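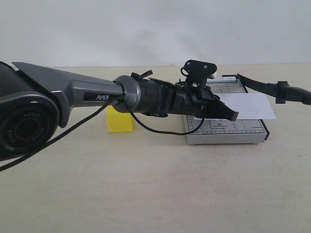 Hamstead Workshop — Office and Devices Desk

Stopping duplicate calendar reminders on a phone and a computer

A phone that shares a calendar with a desktop computer will often sound the same reminder twice, once on each device. If the calendar has also been added through a second account, the phone alone may sound it two or three times. The steps below remove the duplicates without deleting any appointments. Menu names differ between makers, so look for the nearest match.

Before you start

Export a copy of the calendar from the computer. In most calendar programs the command is under File, then Export. Save the copy somewhere other than the synchronised folder. A calendar with 400 entries makes a small file and takes a few seconds to save.

Find out where the duplicates come from

Open the calendar on the phone and tap an appointment that appears twice. The details screen normally gives the name of the account or calendar that holds it. Go back and tap the other copy. If the two names differ, the appointment is stored in two places. If they are the same, it has been entered or imported twice, and one copy can be deleted by hand.

Where the appointment appears once but the reminder sounds twice, the entry itself carries two alerts. Open it for editing and look for a second alert line. Many programs add a default alert to every new entry, and an imported entry keeps its own as well.

Turn off the second account

1. Open Settings on the phone and choose Accounts.
2. Select the account that you do not use for appointments.
3. Switch off Calendar. Leave Mail and Contacts as they are.
4. If the phone offers to keep the existing entries, decline. They remain on the server and on the computer.
5. Restart the phone and check the following month.

Do not remove the whole account. On some phones this also clears saved messages and contacts.

Change the default alert

Set the default alert to None on one device and leave it on the other. For most people the phone is the better one to keep, as the computer may be asleep at the time. The change applies only to new entries. Repeating appointments have to be edited once, choosing All Events when the program asks.

All-day entries have a separate default, usually on the same page. Some programs set it to 12 midnight. A time such as 8 a.m. is more useful.

Shared calendars

Alerts on a shared calendar may be set by the person who owns it. Amber Dobson, who keeps the bookings calendar for this desk, leaves alerts off and lets each reader add their own. To silence a shared calendar completely, open its properties and tick Ignore Alerts — the entries stay visible.

If the duplicates return

Check for a synchronising program left over from an older phone. It may still run when the computer starts and copy entries across a second time. Remove it from the start-up list, restart, and wait for one full synchronisation before deleting anything else.

Corrections to this page go to Brunello Fiore at the Devices Desk.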